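Paper Windmill

A paper windmill, also called a pinwheel or whirligig, is a light toy with vanes that turn on a stick when air moves past them.
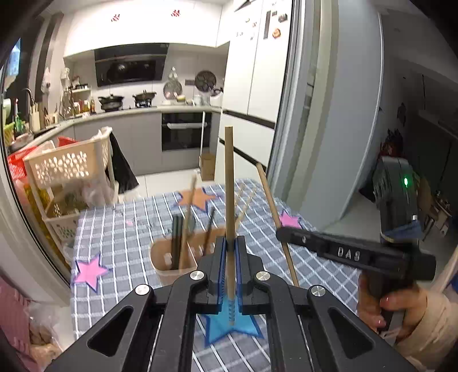
Paper windmills have been sold at fairs and made at kitchen tables for a very long time, and they are still among the first moving toys many children ever own. The usual kind starts with a square of paper cut in from each corner, with every second point folded to the middle and held there by a pin. The choice of stick matters more than people expect, and most makers like a long, thin wooden one, much like the stick standing upright over the blue star-shaped cutout, as it weighs little and can be pushed into a flower bed without fuss. Star shapes are popular too, and a flat one is often fixed over the pin as a bit of decoration.

In the town of Tuvcombe, the windmill has a small festival all its own, held every May on the green beside the river. Families plant their windmills in long rows – 1,551 of them in the best year so far – and leave them turning until dusk. The local pattern, known as the Gaber, has eight narrow vanes and is said to spin in the faintest breeze, although it tears easily in rain. A sturdier pattern, the Bernia, is cut from waxed card and will usually last a whole summer outdoors.

See also: Kite, Weather vane, Spinning top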